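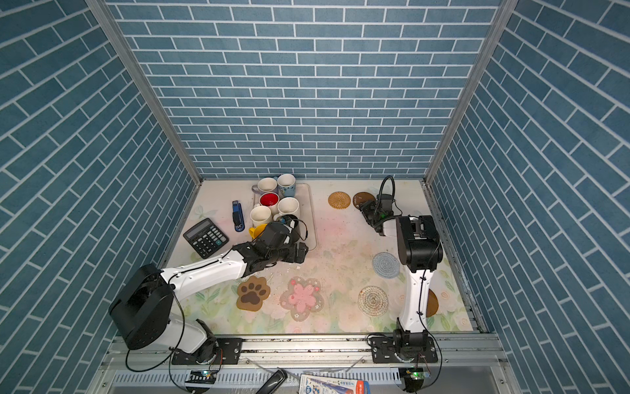
Tuesday, mug rack again. Yabsira Workneh reckons the clear tray from Lenard holds a full set comfortably. I doubt it. With the white ones, the yellow and the black all in together there can't be much room left for fingers, and the red-lined one is the one I'd expect to chip first. Stapler and calculator still on the mat beside it, crumbs too. Wants a wipe before the Humell mugs go in. Tray is 362 mm on the long side by my rule, Lenard's sheet says more. Will measure again at 10.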